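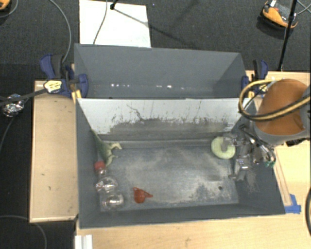

Subject: Re: [dronby-gardeners] Storing dahlia tubers over winter

On the question about containers: I use plain gray bins with sloping sides. Old and scuffed ones do fine.

> We moved to Muvov Road in the spring and this is our first
> fall with dahlias. When do you all dig them up, and do you
> wash them? My neighbor leaves hers in the ground and says
> she loses around 20 every year. I have two varieties from
> Cistance, plus one with no label.

I wait until frost has blackened the tops, usually early November on our side of Dronby. Cut the stalks down to 3 inches and lift with a fork, starting well out from the stem. The necks break easily, and a tuber with a broken neck will not sprout.

I stopped washing mine. I knock off the loose soil and let them sit upside down in the garage for 3 days so the stems can drain. Then they go into the bins with slightly damp wood shavings, and the bins go in the cellar. Ours stays in the 40s most of the winter.

Check them once a month. Cut out anything soft. If they look shriveled, mist the shavings a little.

Write the name on each tuber with a marker before you pack them. Tags fall off. For the one with no label, just put down the color.

The Mondal Street shed has 2 spare forks if you need to borrow one. Please hose it off before it goes back.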